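Matt tabletops: frequently asked questions

What do I clean the top with?
A soft cloth, warm water and a drop of washing-up liquid. Wipe again with clean water and dry it. Scouring pads and cream cleaners leave shiny patches on a matt surface, and we can't polish those out.

Can I put a hot cup straight on it?
A cup of tea is fine. Use a mat for pans, teapots and anything out of the oven.

There is a tiny dark mark on my new table. Is it a fault?
Usually it is a crumb, a bit of grit or a touch of pencil. Try a damp cloth first, then a soft white rubber. If it is still there, write to Celina Borkowska at the Prositz shop and give your order number.

Why does one end look greyer than the other?
Mostly the light. Plain pale tops pick up whatever comes through the window, and beige can look pinkish in one spot and grey in another. Turn the table round and see if the grey stays where it was in the room. If it moves with the table, tell us.

Do the tops have a grain or pattern?
The Coste range is plain all over. Stakden tops have a light grain and cost a little more.

Will small pots and cups scratch it?
Unglazed bases can. Stick felt pads underneath, or lift things when you move them - dragging does most of the damage we see.

How long is the guarantee?
Seven years on the top, two on the legs. Keep your receipt. Scratches and burns are not covered.

Can I have a top cut to size?
Yes, up to 2,000 mm long. Hubert Dudek does the cutting and needs roughly 8 working days. Cut tops can't be returned.

Can I get a sample?
Ask in the shop or by post. Samples are free, one per colour.
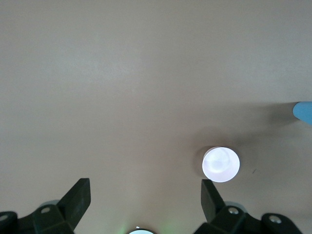
Prositz, September 24, 2020

Plain matt top in warm beige, with a small dark speck near the short white piece. For marks of that size, start with the damp cloth as described above. Orders for cut tops are closed during February for stocktaking.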